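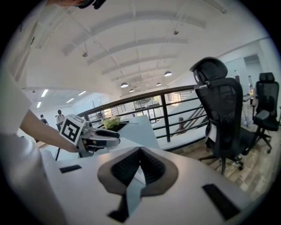
September, bench notes, Dhanial ductless head – condensate and airflow

Unit is the wall-mounted Dhanial indoor head on the north wall of the test room, paired with the Vivon outdoor unit. Complaint carried over from the last entry: water carries past the pan lip at high fan after long cooling runs. Low fan is fine. Lise Marchand wants to know if the coil coating is at fault or the drain. I suspected the drain.

## Setup

- Filter out, washed, back in. No change to the fault.
- Drain line re-hung with continuous fall. There was a belly in it behind the bracket, deep enough to hold water.
- Manometer across the coil, one tap in the return grille, one behind the blower scroll.
- Brimonix logger on supply air, return air and coil surface. Clock on the logger is an hour off. I left it alone so the old files still line up.

## Runs

First run with the old drain routing, high fan, room humidifier on. Carryover started at 210 minutes. Drops formed on the left third of the louver first, then along the full width.

Second run with the drain re-hung, all else the same. Carryover started at 200 minutes. So the belly was a real defect but it is not this defect. I was wrong on that and have crossed it out on the whiteboard.

Third run at medium fan. Stopped at 4:30 p.m. with no carryover. Pan level steady the whole time.

## Coil

Pulled the front cover and looked at the fins with a light. Water was sitting in beads between the fins on the left side and sheeting properly on the right. Beads get picked up by the air at high fan, sheets run down to the pan. This matches where the drops start on the louver.

Left side of the coil was cleaned in the spring with Cindutine. The right side was only brushed, going by the old entry. The cleaner may have left a film, or it may have taken the coating off. Those two need different fixes:

1. Film: rinse with plain water, low pressure, top to bottom, then repeat the high fan run.
2. Coating loss: rinse will do nothing, coil gets replaced.

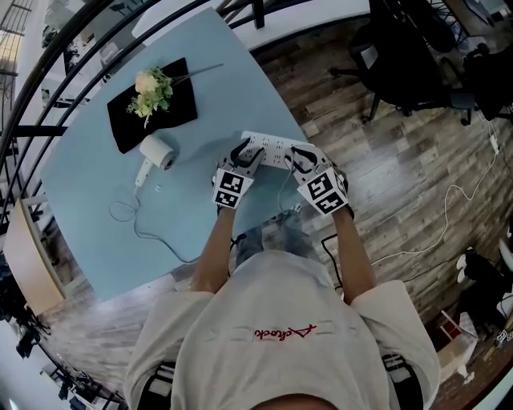 ## Rinse

Covered the control board and the louver motor. Used some 1,000 mL of plain water on the left third only, from a hand sprayer. Caught the runoff in the pan and kept a sample in a jar on the shelf by the sink, labeled. It foamed slightly when shaken. Tap water from the same sprayer did not.

Let the coil drain with the fan on low, then ran cooling for 100 minutes before opening it again. Left side was sheeting in the lower rows. Upper rows still beaded, mostly near the header where the sprayer does not reach well. That points to film over coating loss, but I would not sign off on it from one rinse.

Pressure drop across the coil fell a little after the rinse. The change is close to the noise on the manometer and I am not using it for anything.

## Open items

- Second rinse, upper rows, with the angled wand. Header side first.
- Full high fan run after that, same humidifier setting. Mark the setting with tape, the dial drifts.
- Replace the foam on the left end of the pan. It is torn at the screw.
- Dilution used in the spring is not written down anywhere I can find. Lise, if you have it, add it here.
- Do not use Cindutine on the spare coil until this is closed.

Logger files are in the Dhanial folder under the run numbers. Run two has a gap in the return air channel where the plug worked out of the socket – supply and coil channels are good. 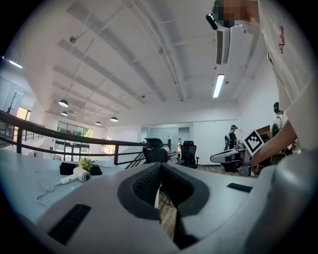 *Test room, September.*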